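The Auditor Who Reads the Footnotes

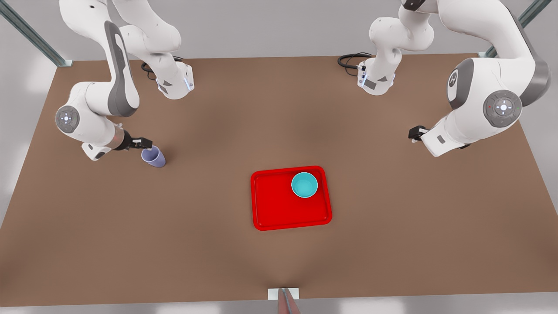
Bienvenido Sebastian spent 31 years auditing public money and says he enjoyed most of them, which he knows is not a popular thing to admit at dinner. He retired from the state audit office in July and has since been paying close attention to the town of Brendgate, where he lives, and in particular to its water contract. He has read all of it. He asked me to meet him at the kitchen table because the contract, with its appendices, would not fit on anything smaller. What he'd like, he told me, is a table like the wide brown one in the picture, with nothing on its plain top but the papers and perhaps a pair of long white arms like those two, reaching over from the far side to turn the pages. "My shoulders are not what they were," he said. "Appendix F did that."

The contract was signed between Brendgate and a firm called Andurard, which took over the town's pipes, pumps and billing. It replaced a municipal department that everybody complained about. Residents were promised lower bills and fewer leaks. They have had one quarter of slightly lower bills.

"People think scandal is a man with a suitcase," Sebastian said. "In my whole career I saw one suitcase, and it had shirts in it. What I saw over and over was a sentence that began with 'notwithstanding.'"

The sentence that bothers him this time is in a footnote. It allows Andurard to recover "reasonable mobilization costs" from the town if the number of connected households falls below the number in the bid. The number in the bid was wrong. It counted 1372 households in the Rorklow district, including 92 that had been torn down to build the bypass.

"So the town pays the company for failing to deliver water to houses that the town demolished," he said, and poured the coffee. "You have to respect it a little."

I asked whether he thought anyone had done it on purpose. He made a face.

"I was trained never to answer that. I was trained to write 'the basis for this figure could not be established.' It's a beautiful phrase. You can hang a mayor with it and he'll thank you for your courtesy."

The mayor, Crisanto Soriano, has not thanked him. Soriano ran on what he called the Brendgate Method, meaning private management, a printed annual report and a great many ribbons cut. When Sebastian first raised the footnote at a public meeting, the mayor called him "a gentleman with time on his hands." Sebastian had the remark entered in the minutes, correctly spelled.

Soriano's office declined to be interviewed and sent a statement instead. It says the household figures were "accurate to the best available information at the time" and that the contract is "a model for towns of our size." It doesn't mention the footnote. I wrote back asking about the footnote and received the same statement in a larger font.

Aleksandra Kwiatkowski, the one council member to vote against the contract, was more talkative on the phone. She told me the council got the full text the evening before the vote. "I had the summary, which had a photograph of a child drinking from a glass," she said. "I asked where the rest was, and I was told it was mostly boilerplate. I voted no because I was annoyed. I'd love to say I'd found something."

Sebastian likes this answer very much. He thinks annoyance is an underrated tool of government.

He is less generous about the opposition, which discovered the water contract only after he did. Its leader, Danilo Tiongson, now brings it up at every stop and has rounded the demolished houses up to 200.

"I called him," Sebastian said. "I said, 'Mr. Tiongson, it's ninety-two.' He said two hundred was easier to remember. I said that the truth had gotten us this far and he might try it for another week." Did he? "He says 'nearly two hundred' now. I count it as a finding, partially implemented."

His own politics are hard to pin down. He voted for Soriano the first time. He doesn't object to private companies running waterworks, and he says the old department was so badly managed that it once billed its own pumping station and then cut it off for nonpayment. What he wants is dull. He'd like the household count redone and the footnote struck, and he'd like future contracts to be published in full before a vote, with enough days left over for someone to read them.

The council's new clerk, Jericho Rivera, has agreed to put the third item on the agenda. The first two are "under review," a phrase Sebastian used in his own reports for years and now finds insulting.

Before I left he showed me the page itself. The footnote is in very small type, and he had marked it in pencil, lightly, so it could be erased. I asked why he would ever want to erase it.

"It's a library copy," he said.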